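Casside parts store reopens with half its shelves sorted

The electronic parts store at the Adunance workshop in Casside is open again after being shut for most of the autumn while its stock was gone through, tested and put into new bins.

Members and visitors can now take parts from the first two bays. The third bay stays closed while work on it continues, and a notice on the end of the shelving shows which drawers have been finished.

The store has 336 bins on its list. Most came from Toivonen, a firm that made and serviced ticket barriers and coin mechanisms on the Mill Road estate and gave up its Casside unit last year. The firm let the workshop have the contents of its spares room for the cost of moving them. They arrived in 40 crates, many with no labels, and were stacked in the corridor until the shelving was up.

Huguette Sandhu, who looks after the store, said the hardest part had been deciding what to do with things that looked the same.

"You get a box of switches and they all have the same body, and then you find that half are one voltage and half are another," she said. "Somebody at Toivonen knew which was which. That person had retired and moved to the coast by the time we got the crates. We did ring up, and it helped with the relays, but you can't read out a whole room of parts over the phone."

The workshop decided early on to drop the old numbering. Toivonen had used a system of its own, based on the machine a part belonged to, so that a single type of spring might be in five places. The new system, called Keva, puts parts together by what they do. Motors are with motors, switches with switches, and anything that pushes or pulls is on the middle shelves of bay two.

Bay two has turned out to be the busiest since the store reopened. Small solenoids are wanted for model railway signals, for latches on cupboards and bird feeders, and by a group of sixth-form students who are building a set of chimes. They are also awkward to keep. The leads wrap round each other, the plungers fall out of some types, and the little white plugs catch on everything.

The store tried bagging them one by one and gave it up after a fortnight. Bags took up too much room and people left them open. For now they go loose into divided bins, a few to a compartment, with boards or other flat items on the far side of the ridge. Sandhu would like to see them on cards eventually, with the leads tied.

"It's a tangle, but it's a small tangle," she said. "If there's only a handful in there you can lift one out and shake the others off. When it was a crate of them you needed ten minutes and a lot of patience."

Not everything in the crates was worth keeping. Power supplies with damaged cases were taken out at the start and went for recycling, as did a large quantity of ribbon cable that had gone brittle. Two crates held nothing but printed manuals. These have been offered to the county record office, which has yet to reply, and are under the bench in the meantime.

Testing is done on a bench by the window. Coils are checked with a meter and then given a short pulse from a supply to see whether the plunger moves. A part that passes goes to its bin. A part that fails goes into a grey tub and can be taken free by anyone who wants the wire or the metalwork. Parts that have been used before and still work are kept, and handwriting left on them by earlier owners is not cleaned off. In several cases a letter or number in marker pen has been the only clue to what something came out of.

Circuit boards have been slower. Few of them can be tested without the machine they were made for, and the workshop has only one complete barrier, which lacks a front panel. For the present the boards are being sorted by shape and connector, and are given out as untested. Anyone who recognises one is asked to write what they know on the sheet hanging at the end of the bay. So far the sheet has produced firm answers on a coin sorter board and a display driver, and a long disagreement in two colours of ink about a third.

The rules for taking parts have changed a little. Members may take up to 15 small items a month without charge and should write them in the book by the door. Visitors pay by the item, with prices on the front of each bin – most are between 20p and £2. Larger motors, transformers and anything with a red sticker need to be asked for at the desk. Schools and colleges can have a box made up in advance if they send a list.

There had been a suggestion that the store should be put online, so that people could check the stock before making the trip. A trial list was made for the switches and covered one shelf. It took an evening to type in and was out of date within a week, and the idea has been put to one side. A paper list of each bay hangs beside it and will be rewritten every three months.

The room itself has also been altered. The old carpet has gone and the floor has been painted. Lighting over bay one was replaced after complaints that the colour bands on resistors could not be told apart, brown and red in particular. A lower bench has been put in near the door for people who prefer to sit, and there is now space to turn a wheelchair between the bays. The kettle has moved to the other side of the corridor following an accident with a tray of connectors.

Sandhu said she had been pleased by who was coming in. On the first morning the store was open there was a queue at the door before nine – mostly people with something broken under one arm. One had a slide projector with a seized shutter and left with a working part and a spare. Another had come for a fuse and stayed until lunch sorting screws.

"I had expected the people who always come," she said. "They did come. But there were a good few I had never met, and a couple of them have been back to help on the third bay."

Bay three holds what the workshop calls mixed mechanical: gears, belts, brackets, feet, hinges and a great deal that has not been named. Sorting sessions are held in the evening from 6 and no experience is needed. Those taking part should bring reading glasses if they use them, and wear closed shoes, as some of the gear sets are heavy. Tea is provided. Children can take part with an adult, and there is a box of large plastic gears that they have more or less made their own.

The workshop is short of a few things itself. It would like to hear from anyone with spare divided bins in good condition, of any colour, as the new ones cost more than the parts that go in them. Label tape for the printer is also wanted, in the narrow width. It does not need more computer keyboards.

Adunance has the lease on its present rooms until the end of next year and has asked the landlord for a longer one. If that is agreed, the wall behind bay three will be opened up to the old packing room, which would give space for sheet material and timber. These are at present kept in a lean-to in the yard, where the damp gets in. No answer is expected before spring.

The store is open in the mornings and on sorting evenings. Entrance is from the yard, by the green door, and the bell should be rung twice because the first press does not always work. Parking in the yard is for loading only. Questions about particular parts can be left at the desk with a sketch or, better, with the part. 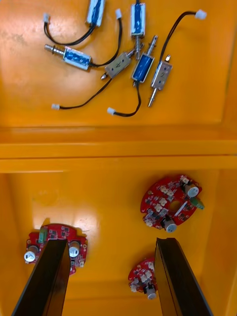
Page last changed: January, 4.15pm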